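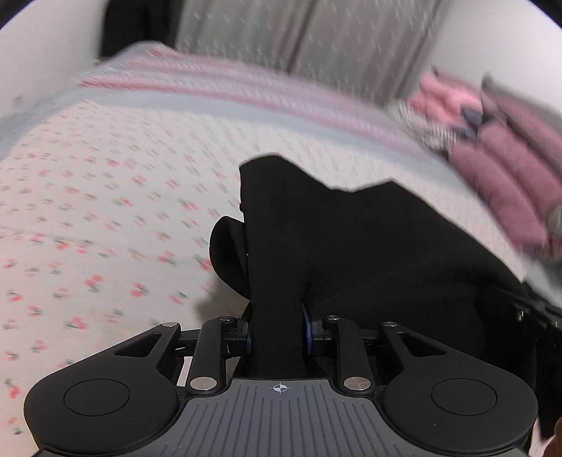
Can a robot fold your laundry yet?

A few kinds of it, slowly, with a person standing close by. That is my reading of what Keir Yule told me on Thursday at the Tedus open day in Stokevville, and he might put it more kindly.

Yule runs demonstrations for Tedus, which is developing a household machine called Muto. He was two hours into a long day when we sat down behind the coffee table, and he had already heard the laundry question from most of the people who came through the door. He didn't pretend to enjoy it.

"People want a date," he said. "They want me to say next spring. I'm not going to say next spring."

I asked what he would say.

"I'd say it does towels well. It does T-shirts pretty well. Ask me about fitted sheets when I've had a drink."

The demonstration I watched was of towels. Muto folded five of them in 24 minutes, and one had to be started over after a corner slipped. The crowd clapped anyway. A woman next to me said her son could do it faster, then thought about it and said he wouldn't.

When I gave Yule my timing he nodded. He had the same number on his clipboard. "It's slow. We turned the speed down for the public, and I know how that sounds."

It sounds like what every company says, I told him.

"Sure. Come back on a day with no kids leaning over the rope and I'll run it at full speed for you. You can hold the stopwatch."

I intend to. Until then I can only report the speed I saw.

Yule was more interesting on why cloth is such a headache. A box keeps its shape when you lift it, he said, and a shirt has a new one every time you touch it. Dark clothes are worse. "Black on black, you lose the edges. You've got a sleeve and a hem and a fold all looking like the same blob. I can't always sort it out myself, and I have eyes."

The learning is done from examples of people handling clothes, and Tedus has 2377 of them in its current set. I asked whether that was a lot. He made a face. "For towels, it's plenty. For everything in your closet, no."

So how many would be enough?

"I don't know. Anybody who gives you a number is guessing."

I liked him for that, though the poster behind his head said "Chores, Solved." I pointed at it. He said he didn't write the poster.

On price he got vague. Tedus has talked about leasing machines to Crabtree, a local linen service, before selling anything to families. Yule confirmed the talks and wouldn't go further. A linen service makes more sense to me than a bedroom does. The towels are all one size, the tables are clear, and somebody is paid to be there when a corner slips.

"That's fair," he said. "A bedroom is hard. There's stuff on the bed, there's stuff under the stuff. You don't know what you're picking up until it's up."

Would he have one at home?

He took a while over it. "I've got two kids and a basement full of socks. I'd take it tomorrow if it did socks."

It doesn't do socks. The afternoon session was due to start at 2, with 20 people signed up, and he went off to refold the towels by hand so that the stack would look right.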